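5. Showing the Vunard arm to visitors

1. Load program 153 and set the speed to 20 percent.
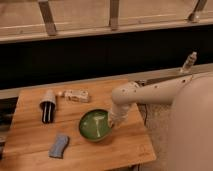
Ga-eun Oh adds: please run the program one time before the doors open.

2. Press Start - keep one hand near the stop button.
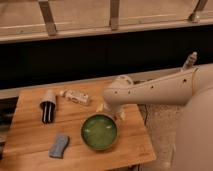
3. Invite the visitors to come closer, but keep them 600 mm from the table. 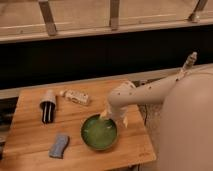

Questions are welcome at any time. Pause the arm before a long answer. When guests ask how low the gripper can go, point to the green bowl.

Caution: Do not move the objects by hand while the arm is running.

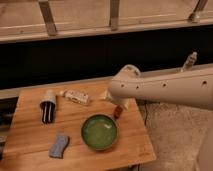

Fig. 4 - Gripper just above the table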